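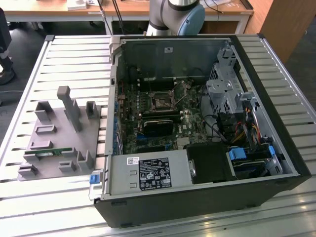
Glaze notes, September 4, 2025. Opened Ato this morning and the copper greens are in, and they are lovely! The Thibodeaux base has finally stopped sulking. I've been trying since May to get a flat, slightly cool, opaque green on the Skisemstead clay, and every batch came out either bottle green or a sort of pond. Tile C is so close. For anyone wondering what I'm aiming at, look at the motherboard in the Dell tower lying open on the slatted table, the plain areas between the small components. That green. It sounds an odd thing to want on a soup bowl, but hold tile C up in your mind next to it and I think you'll see why I'm pleased. Tile C is a touch warmer, and it breaks to brown on the edges, which a circuit board does not do.

What changed from last time: only the tin. I kept the copper carbonate where it was and raised the tin oxide a step with each tile, A to E, so there were 5 tiles from one bucket of base. A is see-through and glassy. B is going milky in the thick places. C is the good one. D is fine but a bit chalky, a bathroom green. E has crawled off one corner and looks like a scab. I should have weighed the water this time and I didn't, so thickness is still a guess. All were dipped once, counted three slowly, shaken off and stood up to dry.

Kaan says I always stop one tile too late and he is right about E, but I like knowing where the cliff is.

Grinding: 26 minutes by hand in the big mortar for the copper and tin together with a little of the base, then through the fine sieve twice. Last time I was lazy and sieved once, and we had the dark specks. No specks at all on A to D. I didn't believe it would make that much difference. (Leire did, and told me so in May. It's in her notes, underlined.) 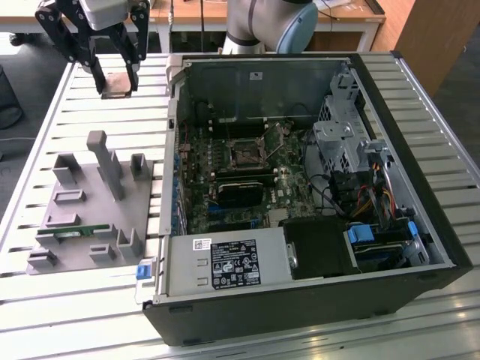
The specks are worth a line more, as there are people who'd want them. Hermenegildo asked for the speckled batch back for his planters, and it would be easy enough to do on purpose: mix the copper in at the end, sieve coarse, stir just before dipping. I've kept a jar of the old mix on the bottom shelf with his name on the lid. Please don't top it up with anything.

Clay body. The Skisemstead has more iron in it than the Nokden white and you can tell. I put a scrap of C on Nokden for comparison and it's a different glaze altogether, bright and minty, almost a toothpaste. Some of you will prefer it. I don't, but I'd happily see a whole tea set of it made by somebody else. On the Skisemstead the iron comes up through the thin bits and does that toasted line on the rim, and I could look at that all day.

One thing I can't explain. The back of tile B has a small pink blush where it stood nearest to the tin-white mug that Jovita had in the same firing. My first thought was chrome, but there's no chrome in anything of mine. Perhaps something else on that shelf had it in? Jovita, what was the stain on your handle? If it was the green one, that would do it, chrome and tin being what they are. Rather pretty, if we could get it to happen again.

Firing was the usual programme, slow up, short hold, and then I let it drop at its own pace with the bungs in. I'm tempted to try a slower cool for C to see if it goes more satin. It's a bit shiny for me just now. 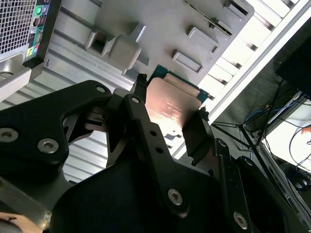

Next batch

Make up a proper jar of C. 113 g of dry base is enough for tiles plus one small bowl, and I'd sooner spoil a small jar than a bucket. Weigh the water and write it down on the lid!

Acid test before anyone eats off it. Slice of lemon on the glaze overnight, rinse, look for a pale patch. Copper can leach, so until there's a proper lab result it goes on outsides and vases only.

Two coats on one tile, to see how far it runs. Use a catch dish, Edileuza has only just cleaned the shelves.

Try C over the white slip. Leire thinks it will go flat. I think it'll be glorious. Tiles are drying on the window side, marked on the back in pencil and again in iron wash, as the pencil burns off.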